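Cleltden Open Day
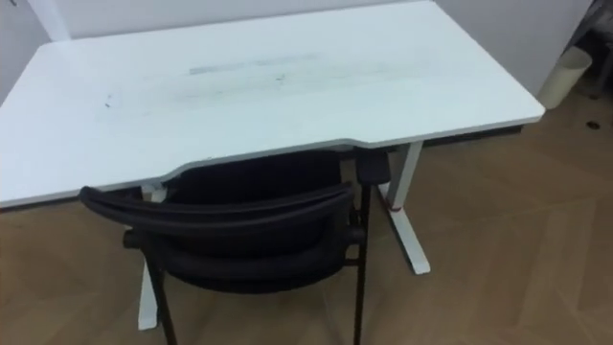
Reading time: 3 minutes (552 words)

The Cleltden Open Day is a yearly public demonstration of service robots held at the Cleltden Institute, a training and research center in the town of Brullden. It takes place on a Saturday in May. The event is best known for its desk-clearing and desk-wiping trials, in which robots work in ordinary office rooms instead of on a stage. Admission is free, although places in the demonstration rooms must be booked in advance.

History

The open day grew out of a series of private visits arranged for local employers by Vlasta Ionescu, then head of the institute's automation section. The visits were limited to small groups and consisted mainly of talks. At the request of several employers, the institute began to let guests watch complete work sessions, including failed attempts and restarts. The first public edition drew 345 visitors. Attendance later rose to 1,566, and the most recent edition recorded 2,052.

Long, a maker of office fittings based in Brullden, has supported the event since its second edition. The company pays for printed programs and the bus service from the railroad station. It has no part in choosing the robots or setting the tasks.

Venue

Demonstrations are held in 11 rooms on the ground floor of the east wing. Most are furnished as single offices, and the furniture is kept plain. A typical workstation has a white desk with a shallow curved recess in its front edge and a black chair with armrests, pushed in beneath the top. The floor is wood in a herringbone pattern, and a small cream-colored wastebasket stands by the wall.

White desktops were chosen by Anathi Baloyi, who planned the rooms, on the grounds that faint smudges and small specks remain visible on them to guests as well as to cameras. Pale surfaces against white walls are also a known difficulty for depth sensing, and the rooms are used for tests of this kind during the rest of the year.

Demonstrations

Each session lasts 20 minutes and is led by a presenter, who names the task and then stays out of the working area. The standard program covers four tasks:

Surface inspection, in which the robot looks over a desktop and reports any marks.
Wiping, in which it cleans the marked areas with a cloth.
Chair handling, in which it draws a chair out from a desk and returns it.
Waste collection, in which it finds a wastebasket and carries it to the door.

Surface inspection is normally shown first. The robot approaches from the chair side, and its camera view is sent to a wall screen in the corridor – visitors who have not booked a room may follow the session there. Marks are sorted as residue, loose matter or damage. The presenter then checks the result by hand and reads it aloud, whether or not it agrees with the robot's report.

The software used in the inspection task is called Fandness. It was developed at the institute by a group under Doina Vukadinović and is also used in teaching.

Visitor arrangements

Doors open at 10 a.m. and the last session begins at 4 p.m. Guests stand behind a line on the floor while a robot is moving. Children under 12 must be with an adult. Questions are taken at the end of each session, and a longer discussion is held in the library, chaired in recent editions by Vilhjálmur Mogensen.

Reception

Employers have generally welcomed the use of plain rooms and unedited sessions. Nataša Kovačević, writing in the institute's newsletter, argued that the tasks were too narrow and that cluttered desks should be included. A cluttered-desk session was added to the program the following year – it remains the slowest of the day and often runs past its allotted time.

See also

Brullden
Fandness (software)
Service robot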